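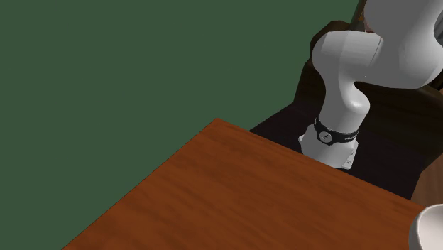

Bredon 900 oil-finish kit: nine months on a dining table

9 min read

The Bredon 900 kit is a two-part hardwax oil sold for interior timber furniture. The box holds a 400 mL tin of oil, a small bottle of accelerator, two white pads, a grey pad, a mixing cup and a folded instruction sheet. The 900 refers to nothing on the label that I could identify. It isn't the volume and it isn't the coverage.

I bought the kit to refinish a jarrah dining table that had been carrying a solvent polyurethane for longer than I have owned it. The poly had gone yellow at the ends and was lifting at one corner where a pot plant used to sit. My requirements were a finish that could be patched locally, had a low sheen and would tolerate a hot mug without a ring. Colour was secondary. Jarrah under any oil goes a fairly deep red-brown and there isn't much you can do about that short of bleaching it.

Preparation

Old poly has to come off completely. Bredon says so on the sheet, in bold, and it is correct. A hardwax oil bonds to timber fibre and will sit on top of a film finish like grease on a plate. I scraped first with a cabinet scraper, then went to 80 grit on a random orbital, then 120 and 150. The sheet specifies a final grit of 150 for dense hardwoods and warns against going finer. I tested 240 on the underside and the result was noticeably paler and took up less oil, so the warning stands.

Vacuum, then wipe with a cloth barely damp with water. The water raises the grain a little and shows up any swirl marks you missed. I found several near one end and had to go back to 120 in that area. Allow an evening for this part if the table is large.

One point missing from the sheet: jarrah is gummy, and offcuts of old poly mixed with jarrah dust will load a disc quickly. I used twice the discs I had planned on. Mesh abrasives were better than paper here.

Mixing

The oil and accelerator are combined by volume. The cup supplied has moulded graduations on the inside, in the same translucent plastic as the rest of the cup, and they are very hard to read once the cup is coated. I transferred to a cheap graduated syringe for the accelerator after the first batch. This is the weakest item in the box and would cost Bredon very little to fix.

Mixed product has a working life of several hours at the temperatures I had in the shed. The sheet recommends mixing only what will be used in one session. A partly used mix left in the cup with cling film over it had skinned by morning and was unusable. The unmixed oil keeps well provided the lid is hammered down evenly.

Application

Pour a small amount on the surface, spread with a white pad, work it into the grain, leave it, remove the excess. The removal stage is the part that matters. Any oil left standing will cure as a soft, shiny patch that picks up dust and prints when touched. I buffed with the second white pad and then with cotton rags until a clean rag came away with almost nothing on it.

Coverage was good. The top, both sides of the two end rails and the edges took less than half the tin. The legs were done the following weekend.

The manufacturer describes this as a single-coat system. On jarrah I would call it one and a half. The first coat gave an even colour but a slightly starved look along the open grain. I applied a thin second coat with the grey pad after a day and wiped it almost immediately. That evened out the sheen. On a closed-grain timber such as maple I would expect one coat to be enough, but I haven't tried it.

Smell is moderate and similar to linseed with something sharper behind it. Keep a window open. Oily rags must be laid out flat outdoors or soaked in water in a lidded metal tin before disposal. Oils of this type generate heat as they cure and a scrunched rag can ignite. The sheet mentions this in the smallest type on the page, and I would like to see it moved to the top.

Cure

The surface was dry to touch the next day and the table was in light use from the Wednesday. Full cure is given as a week with the accelerator. During that week I kept water off it and used placemats. Humidity was on the high side and I allowed a few extra days before putting anything hot down.

Sheen

Low, leaning to satin. Under a window or a pendant light there is a soft, broad highlight with no hard reflection in it. Anyone coming from a gloss poly will find it flat for the first week. Buffing with a dry cotton cloth brings it up slightly, and it stays up until the next time the table is washed.

Colour was warmer than my sample board. The sample was an offcut from a different board, so I don't hold this against the product. Test on the underside of the actual piece.

Comparison

I had two other products on hand and ran all three on offcuts from the same length of jarrah, sanded together.

Gelirach Hardwax Satin is a single-pack product. It is easier to use, as there is no mixing, and it costs less per litre. It needs two coats at minimum with an overnight wait between them. Finished colour was nearly identical to the Bredon. It was slower to reach a hardness I trusted, and a damp glass left on it overnight in the second week produced a faint ring that took a fortnight to fade.

Netitz Table Oil is a thinner, traditional oil with no wax content that I could detect. It has the best colour of the three, with more depth in the darker streaks, and it is the most pleasant to apply. It also offers the least protection. Red wine left for an hour marked it. I would use it on a cabinet or a bookcase but not on a surface where people eat.

The Bredon offcut resisted the damp glass, the wine and a spoonful of soy sauce. Undiluted vinegar left overnight dulled it in a small circle, which came back with a dab of fresh oil. A mug of water straight off the boil left no mark on the cured surface. A cast iron pan at 70 degrees, measured with an infrared thermometer, left no mark either. I didn't go hotter on the table itself and suggest you use a trivet.

Nine months of use

The table seats six and is used daily for meals, homework and the occasional bit of laptop repair. There are scratches. A hardwax oil will not stop a scratch, and the finish is thin enough that any dent in the timber remains a dent. The scratches are less visible than they were under poly because there is no film to whiten at the edges.

Wear shows first at the spot where forearms rest. The sheen there has dropped and water no longer beads as tightly. I patched one place in November: washed it, let it dry, scuffed lightly with the grey pad, rubbed in a few drops of mixed oil and buffed. The patch blended within a couple of days and I can't find its boundary now. This is the main reason to choose this kind of finish over a film, and in this respect the kit does what it claims.

Cleaning is with a damp microfibre cloth and a small amount of pH-neutral soap. Spray cleaners with ammonia or citrus will strip the wax over time. A relative used one on it for a weekend and the difference was visible at one end.

Availability and price

I bought mine through Sukprasert, a timber and finishes supplier that ships the small kit in a padded carton. The oil is sold separately but the accelerator is not, which is irritating. If you run short of accelerator you must buy another full kit or use the oil alone and accept a cure time of several weeks. I asked Sukprasert by email whether this would change and was told it was up to the manufacturer.

Per square metre the Bredon is the dearest of the three. If labour is counted the gap with the Gelirach narrows, given the fewer coats.

Good points

Hard, repairable finish within a week
Strong resistance to water and wine
Even sheen on a dense hardwood
Tin covers a full table with plenty left over

Bad points

Mixing cup is close to unreadable
Accelerator not sold separately
Rag fire warning badly placed
One coat is optimistic on open grain

Recommended for dining tables and desks. For shelving or anything that won't see liquids, the Gelirach is adequate and cheaper. I will be using the remainder of the tin on a bench seat in the hallway, this time with the syringe from the start.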